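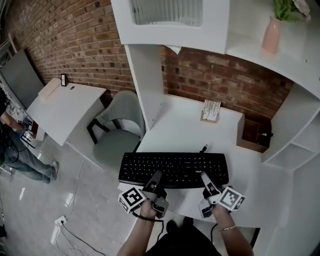 At the keyboard

About Baptista School

Updated December, by the school office

Baptista is an independent day school for girls in Revau. We take pupils from Reception to the end of the sixth form, and most of those who join us in the infants stay until they are 18. We are not attached to any church, though we sing carols and keep a Harvest assembly, and families of all faiths and none send their daughters here.

The school began in two rented rooms above a draper's shop, with 14 pupils and a piano. It moved to the present site on Anska Road when the shop was sold. The oldest part of the building is the front hall and the rooms either side of it, which are now the office and the reading room. The science block and the gym came later, and the dining hall was put up last, on what used to be the lower tennis court. We have been teaching in Revau for more than 100 years.

How the school is run

Baptista is a charity. The governors meet once a term, and two places on the board are kept for former pupils. Fees pay for most of the running costs. Anything left over at the end of the year goes into the building fund or into bursaries, in a proportion the governors set each summer.

There are 60 girls in the sixth form. They have their own common room and study area in the old gardener's house and may go into town at lunchtime once they have signed out. Lower down the school, classes are kept small enough for one teacher to know everybody by half-term. Setting begins in Year 8 for maths and in Year 9 for languages. We teach French from the start and offer Spanish or German later on.

School begins with registration at 8.40 in the morning. Lessons finish at 3.50, and the reading room stays open until 5.30 for girls who are waiting for a lift or would prefer to do their homework before they go home. There is no charge for this. Clubs run at lunchtime and after school -- the list changes each term and is pinned up outside the office.

Houses

Every girl belongs to a house. There were four until the war, when numbers fell and they were merged into 2, Revau and Anska. They have stayed that way. Sisters are put in the same house unless they ask not to be, and daughters of former pupils usually ask for their mother's. The house cup is given for work, sport, music and service over the whole year, and it is kept in the glass case in the front hall.

Former pupils

Our former pupils' society is called Gitivent, after the house where its first reunion was held. Any girl who has spent at least a year at Baptista becomes a member on leaving, free of charge, and stays one for life. Members of staff may join when they retire or move on.

Gitivent holds a lunch at the school every June. After the meal there is a short business meeting, then the current sixth form show people round. The society also prints a newsletter, pays for one full bursary in the sixth form and looks after the school archive. The archive holds registers, hockey team photographs, programmes from nearly all of the summer plays and a quantity of uniform, including three of the old straw hats. It has very little from the years before the move to Anska Road and would be glad of anything that turns up in an attic. Please write first and do not post items without a note saying who they came from.

Members who have moved or changed their name should let the office know, as the June invitations go out by post as well as by email. Former pupils are also welcome to come in and talk to Years 10 and 11 about their work. We ask for half an hour including questions, and we can pay travel costs within the county.

Visiting

We hold an open morning in the autumn term and another in the spring. Families who can't manage either can be shown round on a working day by arrangement. Please ring the office before 4.30. Parking on Anska Road is limited and the side gate is the easier entrance with a pushchair.

Comments

Anska girl: I think the houses were merged a bit before the war. My aunt always said she was moved from one to another in her last summer term and was furious about it. Is there a register that would show it?

School office: Thank you, we will ask the archive to check.

Mum of two: Is the reading room open until 5.30 on the last day of term as well?

School office: No, it shuts at 1 o'clock on the last day.

Left in the sixth form: I have two summer play programmes and a house tie, rather faded. Will bring them to the June lunch if somebody can tell me who to hand them to.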